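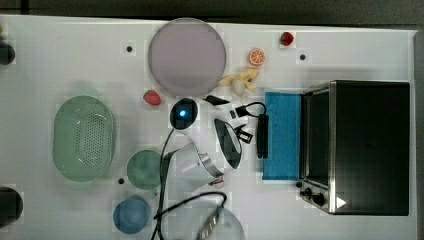 Visit notes: Miris open day, Grovstead

Introduction to Automation, Unit 2. Read before the discussion section and bring a copy with you.

Those of you who came on the Randmont bus may skip the paragraph on parking, which has been removed anyway. Those of you who missed the bus are responsible for this material all the same, and it will come up again in February.

The host was the Miris project, which has a long room on the ground floor of the Navaratnam Building. Miris works on household tasks. In practice this means toy dishes, toy food and a toaster oven on a white table, with one arm expected to make sense of them. Several of you had been hoping for a car factory. A car factory is easier. The parts arrive in the same place every time, and nothing on the line is shaped like a peeled banana.

What the demonstration was about

The session ran for 25 minutes and covered pick-and-place with mixed objects. The presenter's instructions were short: move this into that, then put that somewhere else. Keep in mind that "put the strawberry on the plate" is one sentence to you and a long list of smaller problems to the machine. Write these down, as they are the backbone of the unit:

Find the object. A strawberry is small, and it may not be the only one on the table.

Decide where to hold it. An orange slice has a flat face and an edge. A banana with its peel spread open has a great many opinions.

Get there without hitting anything. The arm has an elbow, a wrist and a cable, and all of them need room. Students always plan a path for the fingertips and forget the rest.

Let go in the right spot. Letting go sounds like the easy part. See the lab reports from last year, if you can bear them.

Containers and doors

A plate is forgiving. Drop something anywhere near the middle and you have done the job. A bowl asks for more height on the way in, and a long oval colander asks you to know which way it is pointing.

The oven is another kind of object altogether, and you should treat it that way in your homework. Its door turns on a hinge, so a hand holding the handle has to travel along an arc. If the arm pulls in a straight line, something has to give, and the presenter told us cheerfully that it is usually the grip. The long bar on the front is a gift to the designer, by the way. The two round knobs are a homework problem (Problem 2, below).

Changing the table

Pay attention to how little it takes to make a new task. Same plate, same colander, same oven, and a ketchup bottle lying on its side is enough to spoil a plan that was written without one. A person reaches over it and thinks nothing of it. A program that has never met a bottle will either go around it very slowly or introduce itself.

This is the reason Miris keeps resetting the table. The group's target is 1,000 recorded attempts, in sets of 100, with the layout changed between sets. If that sounds dull, you have understood what the work is like — and most of you will be paid to do some of it.

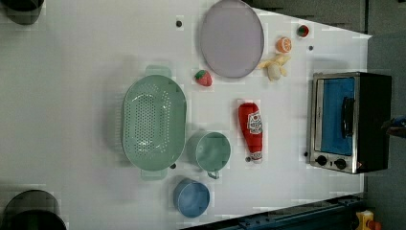 One visitor near the door asked why the team didn't just glue everything down in the same spot and be done with it, seeing that most people keep their kitchen things in the same cupboard for years. The presenter said that she was welcome to try it with a teenager in the house.

It was a better question than the laugh allowed for. Fixing the layout is a perfectly good engineering answer, and half of industry runs on it. Trays, jigs and guide rails all exist so that a machine doesn't have to look. The cost comes when somebody else uses the table. Be ready to argue either side in section.

Problems

1. Choose two foods from the demonstration and sketch a grip for each. Say what happens if the object is turned a quarter of the way around.

2. Turning a round knob and pulling a bar handle need different motions. Describe both, and name one way each can fail.

3. A bottle on its side can roll. Write the order of steps you would use to stand it up. "Carefully" is not a step.

Hand in on paper, at the start of section. Return your Grovstead visitor badges at the same time; the front desk has been asking.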